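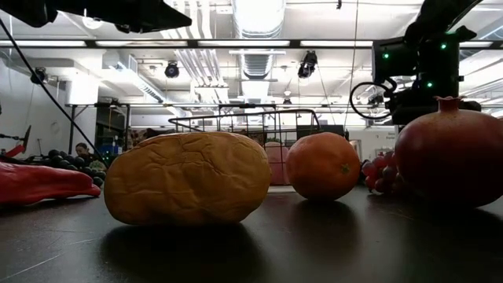
The studio director of Kowalczyk Interactive met with the Nikcombe Games Review in April to discuss Jososden, the farming and trading game the company has been developing with a staff of 14.

The director described the project as a return to slower play. "We wanted a market town that keeps its own hours," the director said. "If a player stays away for a week, prices will have moved, and the neighbors will have made other arrangements."

Jososden currently includes 606 tradable goods, of which 199 can be grown or made by the player. The remainder must be bought from merchants, whose stock depends on weather and road conditions. Asked whether that number might discourage new players, the director acknowledged the concern. "Our first test group spent most of the evening in menus. We rebuilt the ledger screen twice after that, and I expect we will do it again."

The game supports 2 players in a shared town. Larger groups were considered and set aside, the director said, as the trading system became difficult to balance — "one person would corner the salt and the rest would quit."

The publisher, Asness, has not set a price. The director confirmed that a save file from the test version will not carry over to the finished game.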